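Call for participants: how local voters use group chats to follow town politics

The Mirani Center for Civic Communication is looking for adults to take part in a study of messaging groups and local politics. We want to learn how people hear about school board votes, zoning fights and town elections through private chats, and what they do with that information once they have it.

Most research in this area has looked at public posts. Much of the talk about local issues now takes place in closed groups – neighborhood chats, parent groups, church lists – and far less is known about it.

Who can apply

You must be 18 or older, registered to vote in Hernach or Flarner, and a member of at least one chat group where local matters come up. You do not need to post often. People who only read are welcome, and we would like more of them than we had in our first round. Elected officials and paid campaign staff are not eligible.
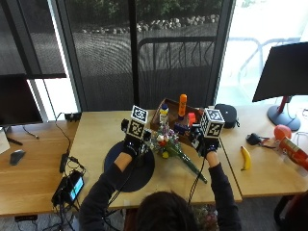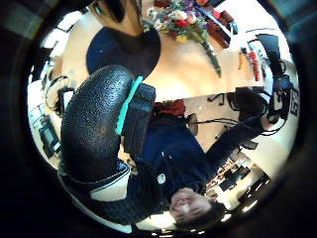
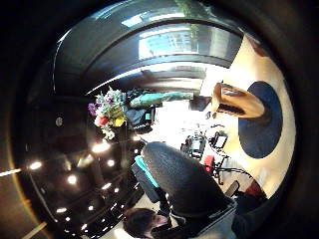 What you will do

Participants keep a short diary for 7 weeks, starting in April. Each entry takes a few minutes and is made through Omik, a survey app that runs on any recent phone. You will also sit for 2 interviews, one at the start and one at the end. Interviews can be held at our office in Room 16 or by phone, and evening times are available until 8 p.m.

We will not ask you to hand over messages or to name other members of your groups. Diary entries are stored under a number, and the list linking numbers to names is kept separately and destroyed when the study closes. You may leave the study at any point and ask for your entries to be removed.

Payment

You will be paid after each interview and once more when the diary is complete. If you leave early, you keep what you have been paid so far. Parking is covered for interviews at the office.

How to apply

Call extension 3131 at the Center and ask for Dorin Sârbu, or leave your name, your town and a good time to reach you. Please mention if you need an interview in a language other than English. Applications stay open until all places are filled.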